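3.2 Bedding color and self-reported sleep onset

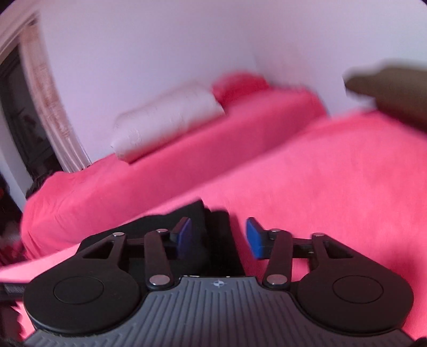
Figure 4. Bright pink sheet, saturated color group.

Household surveys of sleep habits usually record mattress type, room temperature and noise, and leave out the color of the bedding. We included it because earlier interviews in Rastley suggested that people who share a room choose their sheets with more care than people who sleep alone. Each household was asked to name the main color of the sheet in use on the night of the survey and to place it in one of four groups: white or cream, pale, dark, and saturated. The saturated group covers strong single colors such as the bright pink of the sheet in Figure 4, along with strong reds, oranges and greens. Patterned sheets were assigned to the group of their background color. Where two respondents in the same home disagreed, the answer of the person who had bought the sheet was used.

The full sample contained 799 households in Rastley and Garnar. Of these, 469 returned both the bedding form and the sleep diary, and only these are used in the analysis below. Households that returned one form without the other did not differ from the rest in size or in the age of the oldest member, but they were more likely to rent. We did not weight the results to correct for this.

Sleep onset was taken from the diary as the time between turning off the last light and falling asleep, as judged by the respondent the next morning. Such estimates are known to run long in people who sleep badly. The diary therefore also asked for the time of the last light and the time of waking, and entries in which the three values could not all be true were dropped.

No difference in sleep onset was found between the white, pale and dark groups. Respondents in the saturated group reported a slightly longer onset, but the gap closed once the age of the respondent was entered into the model. Saturated sheets were most common in rooms used by children and teenagers, and these respondents also went to bed at less regular hours. Room lighting had a larger effect than any property of the bedding. A lamp within reach of the bed was linked to a shorter onset in all four groups.

Fabric was recorded on the same form but proved hard to use. Many respondents did not know what their sheets were made of, and 18 gave the name of the shop in place of the material. The Riviere scale for surface feel, which asks the respondent to rate a cloth from smooth to rough by hand, was easier to complete and gave stable answers when repeated in April. Ratings of surface feel were not related to color group. They were related to the age of the sheet, with older sheets rated as smoother up to the point at which the cloth began to pill.

Two limits should be noted. First, color was named by the respondent and was not measured, so the line between pale and saturated is partly a matter of judgment. Second, the survey covered a single night of bedding in each home, and households that change sheets often may have been placed in a group that does not reflect their usual choice. Section 3.3 returns to this second point using the laundry records.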